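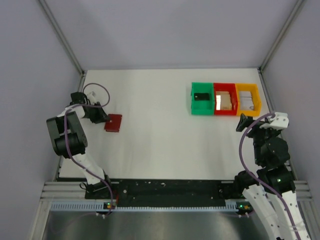

Zarnska Bakery to publish its sugar-free recipes

Zarnska, the low-carb bakery in Ollstead, will put its full set of home recipes online in July, free to read and print. The collection holds 176 recipes for breads, muffins, crackers and frostings, all made without wheat flour or cane sugar.

Until now the recipes have been available only to people who signed up for the bakery's evening classes. Joyce Nyaga, who runs the kitchen, said the classes have been full since last year and the waiting list has grown to nearly 3000 names.

"People were passing around photocopies, and some of those had the wrong oven temperature on them," Nyaga said. "We would like them to have the right one."

Most of the recipes use almond flour, coconut flour or a mix of the two. The bakery's lemon poppy seed loaf, its best seller, calls for four eggs, melted butter and a spoonful of psyllium husk, which helps the slices hold together. Each recipe will list net carbs per serving and give weights in grams next to the cup measures.

Halima Kashindye tested the recipes in a home oven over the winter. She said the biggest changes were to baking times. Several loaves that came out fine in the bakery's deck oven were still soft in the middle when baked at home, and those now stay in longer at a lower heat, with foil over the top for the last part.

Two recipes were dropped. A pecan sandwich cookie spread too much on every try, and a cinnamon roll depended on a sweetener the bakery can no longer get from its supplier, Chowdary.

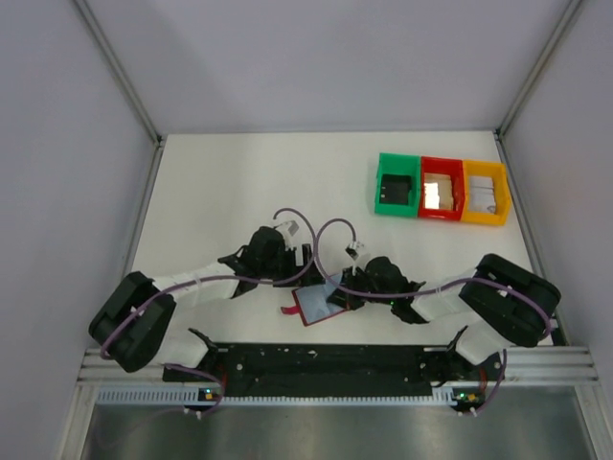 Brian Kirui said he was glad the recipes would be free but hoped the bakery would add swaps for people who cannot eat nuts. He has been making the seed crackers with sunflower flour and said they brown faster that way, so he takes them out early.

Nyaga said nut-free versions of the muffins and the flatbread are being tested now and will be added in the fall. A dairy-free frosting is also planned.

The evening classes will continue on Wednesday at 6:30 p.m. in the Dretholm building. Students should bring an apron and a container with a lid. The bakery supplies ingredients and pans.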